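Search this blog Go

Rudero leader arms: my review after a whole lot of shelf tidying

2025-01-04

I've wanted to write this one up for a while, and then my wrists got better and I forgot, so here we are. The Rudero is a pair of leader arms made by Stidia. You sit (or stand, more on that below) and move two little arms with your hands, the robot copies you with its big ones, and everything gets saved as a demonstration you can train on later. I paid for mine, well, the lab did, through a reseller called Josness, and they have no idea I'm writing this.

Before the Rudero I did all my demos with VR controllers, and I got pretty decent at it! But with VR you're waving at thin air. You can ask for a pose the robot can't reach, and you find out when the arm gives up halfway and sits there with its elbow in the air. With leader arms your hand gets stuck at the same point the robot does. I can't tell you how much yelling this has saved.

Setup took me five hours and the quick start sheet wants you to think it's one. Most of that was calibration. You have to put both arms into a folded pose and hold them there while the software reads the joints, and if you bump the table it starts over without telling you it started over. I bumped the table a lot. The clamps are fine on a thick top, but ours has a rounded edge and they crept, so I ended up wedging a strip of rubber under each one and that fixed it for good. Cables are a decent length. The power brick is huge and hums.

For testing I wanted something fiddly and ordinary, so I went with a shelf and desk that look like a shelf and desk: books, a soft toy, a mug, pens, bits of packaging, a red basket with stuff sticking up out of it. One gripper goes in for an item, the other keeps the neighbors from going over, and then you put the thing down where it belongs and do it again. Easy for a person. Through a pair of leader arms it's a workout, and a pretty fair test of how good the controls are, especially once you get in near the green glass diffuser with that stick poking out the top.

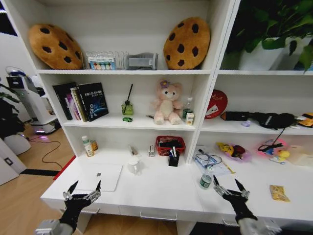 The shelf task, wide and then close up.

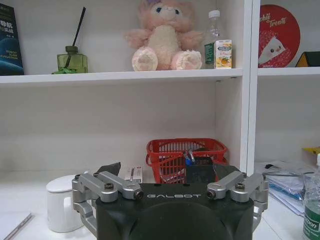
Soft things are where the Rudero shines. The triggers have a light spring that pushes back as the grippers close, and while it isn't real force feedback (the box is careful to say "grip resistance" and I see why), it does slow your finger down. On the VR controllers I used to mash every plush flat because the trigger went from nothing to everything. Now I can take a toy by the middle, lift it, and set it down on its bottom without it flopping over. My first clean one felt fantastic, I'm not going to pretend otherwise.

Hard, light things are a different story. A little carton is a nightmare. Squeeze a hair too much and it dents, a hair too little and it spins between the pads, and the spring in the trigger tells you nothing about which one you're doing. I ended up watching the wrist camera view for those and ignoring the arms completely. So please, if you buy this, don't skip the wrist cameras to save money. The head view is great for getting your arms to the right compartment and pretty useless for the last inch, when the gripper is blocking the exact thing you care about.

Glass I did slowly. I'll leave it at that.

My best session was 23 demonstrations that I'd call keepers, meaning no drops, no long pauses, no place where I clearly changed my mind in midair. That last one matters more than I used to think. When I trained on my early batch, the policy had learned my hesitation! It would go up to the mug, back off, and go up to it again, exactly like me on a bad afternoon. The recording software has a foot pedal for starting and stopping, and a long press throws out the take you just did. Use the long press. I was way too sentimental with my first recordings and I've since deleted nearly all of them.

About comfort, and this is my main gripe: the handles are sized for somebody with bigger hands than me. There's a smaller grip set that you have to order separately, which stings at this price. The arms hold their own weight okay when they're out in front of you, but reach up for a high shelf and you're carrying them yourself. After more than 2 hours my shoulders were done. I tried standing and it was much better, so now the whole rig lives on a sit-stand desk and I switch when I start getting sloppy.

There's also a drift thing. Over a long session the left leader and the robot's left arm stop agreeing with each other by a tiny amount, enough that you notice when you're going for a pen lying flat. Re-zeroing fixes it and goes fast once you know the folded pose by heart. Stidia put out an update in May that was supposed to take care of this. It helped. It didn't take care of it.

Somebody is bound to ask about the Kárason gloves, because I get that every time I bring up teleop. I had a loaner pair for nine days. For hands with fingers I think they'd be my pick, but for two-finger grippers they're overkill, and I kept scratching my nose and sending the arm off somewhere. With the Rudero you let go, and the arms just stay put. I like being able to drink coffee.

I also tried plain hand guiding, where you grab the robot's own arm and push it through the motion. It's lovely for one arm and a simple pick. With both arms on a shelf you end up wrapped around the machine with your head in front of its camera, and then your training data is full of your hair. I wouldn't bother for this kind of job.

Things I'd like changed: ship both grip sizes, give me a beep when calibration restarts, and move the clutch button, which sits right where my thumb wants to rest. I've paused the left arm by accident in the middle of more good takes than I care to remember. I've got a bit of foam glued over it at the moment and have to poke it with a fingernail.

Would I buy it again? Yep, with the small grips in the same order. If you're only doing one-armed picks off a flat table I'd stay with whatever controllers you already own and spend the money on better cameras. If you're doing anything with two arms and a cluttered shelf, get the Rudero and find yourself a table with a square edge. I'm starting on drawers next, and I'll add to this post when I've done enough of them to have an opinion.

Contact | Copyright, all text by the blog's author | Back to top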